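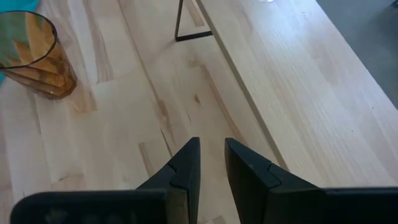

Gripper fingers over the tabletop, with the amber glass at upper left.

Buy the fingers before you buy the second arm

In July our workshop in Rurnalitz must send its equipment plan for the next year. It is a small plan. We do table handling: a robot takes household things from one place on a table and puts them in another place, many times, until we trust it. I have written this plan four times now, and each time I made the same mistake in a different form. I want to explain the mistake, as I think other small groups make it too.

The mistake is to start from the arm. The arm is the expensive line, so it gets all the meetings. We compare reach, payload, warranty, delivery time. For our last purchase we took quotations from two suppliers, Firum and Lobo, and I filled a table with 51 rows to compare them. When I look at this table today, only three rows describe the part that touches the object.

But the work is done at the fingertips. A drinking glass does not know how long the arm is. It knows the shape of the finger, the friction of its surface and the force of closing. If one of these is wrong, the best arm in the catalog will only bring the wrong finger to the glass more precisely.

In our first year we planned one pair of fingers for each gripper and no spare. I was proud of this, I called it a lean budget. Then a tip cracked, and the whole station waited 40 days for a replacement. The station was paid for, the room was paid for, the people were paid. The missing part had a price lower than our monthly coffee. After this I asked to keep spare tips on the shelf, and I was told that spare parts are "not equipment" and must come from another account. It took longer to find the account than to receive the tips.

So my first opinion is this: a finger is equipment. It should be in the same plan, on the same page, with its own quantity and its own date of replacement. The same goes for pads, screws, cables and the wrist camera.

My second opinion is less popular. I think we should budget for the objects and the table with the same seriousness. We test with glass, with plain wood, with boards of different height. Transparent and colored glass is difficult for a camera, and wood with strong grain is not so easy as a white laboratory surface. These difficulties are useful and they are cheap. Our sister workshop in Jadstead bought a second arm last year and kept one set of plastic cups. Their results look very good with plastic cups.

I know the argument from the other side. Money for large equipment comes rarely, and if you do not ask for the arm now, you may wait years for the next chance. Small things can always be found somehow. I respect this argument, I have used it myself. Still, "somehow" usually means that a technician pays in a shop and waits for the money back, and after some time he stops doing it – quite reasonably.

For this year I propose a simple division. Of the money we ask for, 70 percent goes to the arm and its controller, and the rest is reserved from the first day for fingers, spares, cameras, tables and objects. If the arm costs more than its part, we choose a smaller arm. We do not take from the rest. I expect some discussion about this point, and I would accept a different number, but not a zero.

I also ask that every quotation includes the price of one spare finger set and its delivery time, in writing. Lobo gave us this when we asked. Firum needed two reminders. I have added a column for it in the new table, and it is now the first column.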